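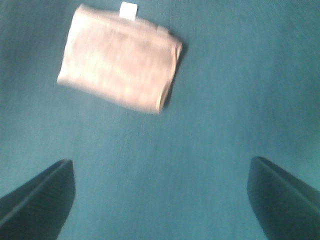 Fig. 1. Folded cloth with the label left showing along the top edge.

Household Textiles, Unit 5: Folding for the Shelf

Welcome back, everyone, and thank you for being so patient with the ironing boards last time. We move on to folding now, and I know a few of you feel you have been doing it perfectly well since you were small. I felt the same until I spent a February in the linen room at Kaewmanee, where Kittipong Sombatkul took apart nearly every stack I made and kindly showed me how to start again.

Have a look at the peach bundle in Fig. 1. The white label stands up clear of the fold, so anyone sorting a pile can find it without opening the cloth out. Do get into the habit of looking for the label before you make your first fold, and decide then where you would like it to finish. It is very annoying to discover it buried in the middle when you have just smoothed everything flat (I still do it at home, mostly with pillowcases).

You will also notice that the outline is a little uneven along the top. Please don't fret over this sort of thing in soft fabrics. Smooth with the flat of your hand, from the middle outwards, and leave the cloth alone after that - too much patting and tugging only pulls the layers apart again.

For the practical, work in pairs at the long tables. Fold one piece in half, then in half again, and bring the ends in until you have a compact rectangle. Swap with your partner and each check the other's edges. When you are both happy, try a second piece and see if the two will sit neatly one on top of the other. The practice cloths are in the drawer marked Pradmont, and they go back there folded, please, even the ones you are cross with.

Reading: Lertchai Thongsuk's notes on storing linens, page 31 onwards. His part on airing cupboards is rather long but well worth a cup of tea.

For next time, bring one item from home that you find awkward to fold. Fitted sheets are very welcome, and we shall tackle those together after the break.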